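Coffee table clutter

Coffee table clutter is the loose collection of small household items that gathers on a low living room table between tidyings. Remote controls, mugs, small containers and coins or badges are typical.

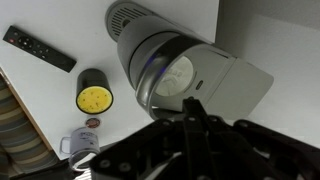

Edgars Luik holds that the word clutter is unfair to most of it, as a remote control on the table is already where people look for it. Household guides generally take the stricter view and treat anything left overnight as misplaced.

Contents
The remote control is the most stable item, often a plain black bar with a red button near one end. Mugs come and go during the day. Smaller things — tokens, caps, batteries, hair ties — tend to stay longest, having no fixed home elsewhere.

Surfaces
White tabletops show rings and crumbs readily but make dark objects easy to find. Some have a light wood edge, a style the furniture maker Cemadwood sold in Canada in widths of up to 90 centimetres. Dark tops hide marks and lose black remotes.

Storage
Common remedies are a shallow tray, a lidded box or a drawer under the top. The Limen tray, divided into 12 compartments, was meant for remotes and coins, though owners reported that its sections were too narrow for mugs. A later version had a single open section at one end and a grey felt lining.

Cleaning
Tables are usually cleared onto a chair or the floor, wiped with a damp cloth and dried before the items go back. Mugs are taken to the kitchen first.

See also: Coaster; Junk drawer; Side table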